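Lidthorpe Community Food Store: progress report to the Tandach Fund
Period covered: second half of the grant year, to the end of February
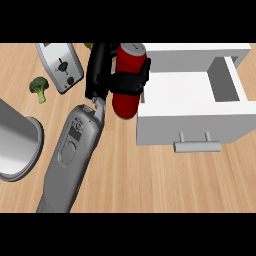 Summary

The grant pays for the food store at the Lerari Centre in Lidthorpe, the weekly delivery round to the outlying farms and villages, and the cooking sessions. All three ran throughout the period. The store and the delivery round are on plan. The cooking sessions are behind plan, with one block of sessions moved to the spring, and we are asking for your agreement to that change below.

We gave out 3795 parcels in the period. The plan was for fewer than this, and the extra came almost entirely from November onwards. Spending on bought-in food is therefore over budget, and this is covered under Money.

The store

The store opened on all its planned days apart from one in January, when the road up to the centre was closed by ice. Households due to collect that day were phoned in the morning and their parcels were held over to the next session.

We changed how people choose their food in October. Before that, parcels were packed in advance according to household size and handed over at the door. People now fill in a short form while they wait and the parcel is made up from that. It takes longer per household, and for the first few weeks the queue went back as far as the car park. We put out a second packing table and moved the start time forward to 9.30, and the wait has come down. Less food is left behind on the table by the exit, which we used to clear into a box at the end of every session.

The form is on one side of A5. We have had to reprint it twice. The first version had no space for people to say they had no oven or no tin opener, and both matter a good deal to what goes in the bag. The current version has tick boxes for a kettle, a hob, an oven, a microwave, a fridge and a freezer. Ring-pull tins are now kept on their own shelf for households without an opener.

Demand by type of household has shifted. We see more single people than in the first half of the year, and more people in work. Several told us their hours had been cut after the autumn. We don't ask for proof of income and do not intend to start, so we can't put a firm figure on this.

Stock

Donated stock was strong in October and December and poor in between. Harvest collections from the schools and churches gave us more pulses and pasta than we could shelve, and some of it was stored in the upstairs room at the centre until the new year. We were short for most of the winter of tinned meat and fish, cooking oil, UHT milk and tinned fruit, and these make up most of what we bought.

Our main supplier is Chornovol Wholesale, who agreed in November to deliver to the door instead of the roadside. The minimum order went up at the same time. We now order every third week, which means more has to be kept on the shelves and the stock check has to be right. We had two occasions when it was wrong. On one we ran out of oil with eight days to go, and on the other we took delivery of tinned tomatoes when there was already plenty in the back.

The stock check has been moved to the end of the last session before an order is placed. It used to be done the day after, from memory in part. The sheet now lists items in the order they stand on the shelves.

Dates are checked on arrival and again once a month. We threw away very little tinned or dry food in the period. Waste of bread and fresh vegetables was higher than we would like, mainly in the weeks either side of Christmas when the supermarket surplus came in larger amounts than we could pass on. The allotment society takes what can be composted.

The chest freezer bought with last year's grant failed in September while still under guarantee. The contents were lost. The replacement came after 6 working days and has given no trouble. We now keep a thermometer in each freezer and write the reading on the wall chart at every session.

Delivery round

The round goes out once a week and serves households with no car and no usable bus. The number on the list rose to 15 and has stayed there, which is as many as can be done in daylight in winter with one van. There is a short waiting list. We have arranged for the people on it to share lifts to the store where they are willing.

The van passed its MOT in November with advisory notes on the rear tyres. Both were replaced in December. Fuel has cost less than we allowed for, as the route was redrawn in the summer to do the valley road in one direction only.

Two households at the far end of the round asked whether delivery could be fortnightly with a larger parcel. We tried it through January and February. It suits one of them well. The other found there was no room to store the food and has gone back to weekly.

Cooking sessions

We planned 6 blocks of sessions over the full grant year. Four had been held by the end of this period. The fifth was due to start in January and was put off when the kitchen at the Lerari Centre was closed for work on the extractor fan. The centre had told us the work would take a week. It took most of the month, and the kitchen was booked by other groups once it opened again.

The blocks that did go ahead were well attended. The most popular was the one on meals from the cupboard, using only what is commonly in a parcel, and we had to turn people away from the second session. We have written up the recipes from it as single sheets and these go out with parcels that have the right things in them. The chickpea curry and the rice pudding sheets have both run out and been printed again.

The block on baking had lower numbers. People who came told us they would not run an oven for long at home because of what it costs. We plan to drop it next year and put in a second block on one-pan meals.

We ask for your agreement to move the fifth block to April and run the sixth straight after it. There would be no extra cost. The tutor's fee for January was not charged.

Money

Full figures are in the separate spreadsheet. The main points are these.

Food purchases are over budget for the reasons given. The overspend has been met from local donations, which were higher than expected in December, so we are not asking for any change to the grant.

Van costs are under budget, even with the tyres. We would like to carry the difference forward to the next insurance payment, which falls in May and will be higher than last year's.

Hall hire is on budget. The Lerari Centre has given notice of a rise in its hourly rate from the start of its new year. We have asked whether a block booking would bring a lower rate and are waiting for an answer.

Cooking session costs are under budget because of the delay and will be spent if the change of dates is agreed.

Problems and risks

Storage is the main one. The upstairs room was lent to us for the winter only and has to be cleared by Easter. The back store will hold normal stock but would not hold another harvest collection on the scale of the last one. We are looking at a dry container on the hard standing behind the centre and have asked for prices. Planning permission may be needed and we have written to the council to find out.

The second is the number of drivers. There are 3 people insured to drive the van. One is moving away in the summer. We have put a notice in the parish newsletter and had one enquiry so far.

The third is winter demand. If next winter follows the same pattern, donations in December can't be counted on to fill the gap a second time, and our application for next year will include a larger sum for bought-in food.

Plans for the next period

Hold the fifth and sixth blocks of cooking sessions, if agreed.

Clear the upstairs room and settle the question of the container before the summer holidays.

Insure at least one more driver.

Ask the schools to spread their collections, with one in early summer as well as harvest. Two have already said yes.

Print the choice form in larger type, which several older visitors have asked for.

Replace the shelving along the damp wall in the back store. A price has been obtained and the work can be paid for from the repairs line in the current budget.

The next report will cover the period to the end of August and will include the results of the visitor survey, which goes out with parcels in June.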